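Progress report on Jolance, February
Prepared by Huiling Bai for the Skandmont small software fund

Summary

Jolance is our task and reminder app for small teams who share one list. In this period we finished the new sync between phone and desktop, and we opened the test version to 27 teams. The work on repeating tasks is behind the plan by one month. The budget is on track and we do not ask for a change.

Sync

In the old version, a task that was edited on two devices at the same time could lose one of the edits. Now both edits are kept and the user chooses between them. We tested this with lists of up to 3,000 tasks, and the list still opens without waiting on older phones. Attachments are synced separately, after the text – this was a request from the Tornbridge test group, who often work with a weak connection. 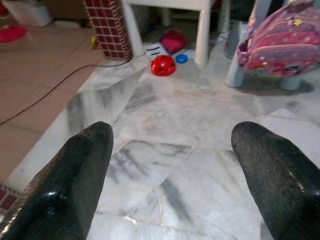 Will the teams have to move their old lists by hand?
The app moves them when it is opened for the first time after the update, including the notes, the tags and the finished tasks.

Repeating tasks

This part was more difficult than I wrote in my proposal. A simple rule such as "every month" is ready. A rule such as "seven days after the task is done" works on the phone, but on the desktop it sometimes creates the next task twice. Jiang, the company that does our calendar module, has sent a correction and we are checking it now.

Reminders

Users can now set more than one alarm for a task. We received 40 comments on this feature, and most of them asked for a quiet period at night. I have added it to the plan for the next period – it is a small change.
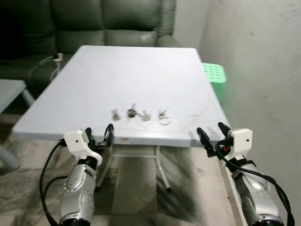
Keys on a white folding table.

Spending

Payments to Jiang and the cost of the servers were both as planned. The money for translation is not used yet, as the texts in the app are still changing.

Next period

We will finish repeating tasks on the desktop, add the quiet period and start the translation. I will send the test teams a short survey before the next report, and the answers will be attached to it.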